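Clikbridge Hand-Held Gripper: Build FAQ
Updated May 14, 2024

What is Clikbridge?
A two-jaw gripper you hold and close by hand, with a camera on the body. It is built from printed parts at the Westach shared workshop or at home. Files and the parts list are on the project page.

Which printer do I need?
Any machine with a 200 mm bed. The left and right arms are mirrored, so check that the slicer has not placed two of the same side.

Which filament do you use?
Black Pruretti PETG at 40 percent infill for the arms. PLA creeps at the pivots.

How tight should the pivots be?
Tighten until the jaw stops rattling, then back off slightly. The jaw should fall open under its own weight — if it stays put, ream the hole again.

Can I use it near a cooktop?
Keep it away from a lit burner. The pads soften before the arms do. 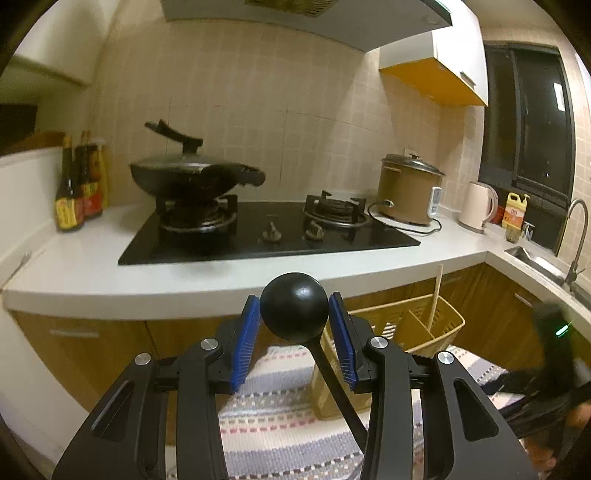 Clikbridge at the cooktop, blue ribbed pads on both jaw tips.

Do the pads have to be blue?
No. Color has no effect on grip. Print or cast them in any flexible material and keep the ribs facing inward.

My left and right jaws do not meet in the middle. Why?
One linkage is usually a tooth off. Remove the Jarman drive gear, close both jaws by hand, and refit it.

How large are the recordings?
The last kitchen set came to 1,188 clips and filled 18 GB. Copy the card after each session and format it in the camera.

Is there a kit?
No. A batch of cut hardware packs is planned for September — see the parts list for the order form.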